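Clanotley Facilities Desk -- Ticket 3000
Subject: Low hot water temperature, Plindville residence
Opened by: Suqin Bai
Assigned to: Suqin Xue
Status: Pending parts

Reported: Hot water at the residence no longer reaches the 80 degree setting on the Jarnon heater. The display holds at 70. The fault began in February and is worse before 8 a.m.

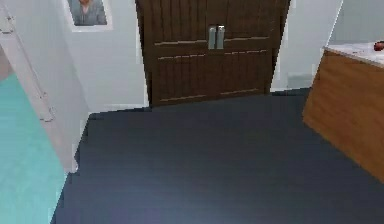 Double doors at the end of the passage.

Entry 1, S. Xue: Heater drained and refilled. Error code 4 cleared but returned within the hour. The manual lists code 4 as a sensor fault. Supply pressure is within limits.

Entry 2, S. Xue: Sensor leads cleaned and reseated. No change. The lower heating element was tested and passed. A replacement sensor has been ordered from Jiang -- the part is not held in local stock.
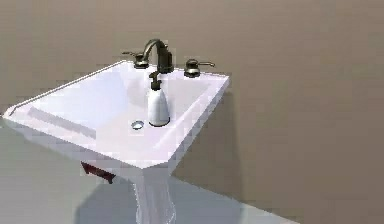 Pedestal sink, basin and drain.

Entry 3, S. Bai: Residents have been advised to leave the setting unchanged until the sensor is fitted. Please confirm the delivery date on this ticket.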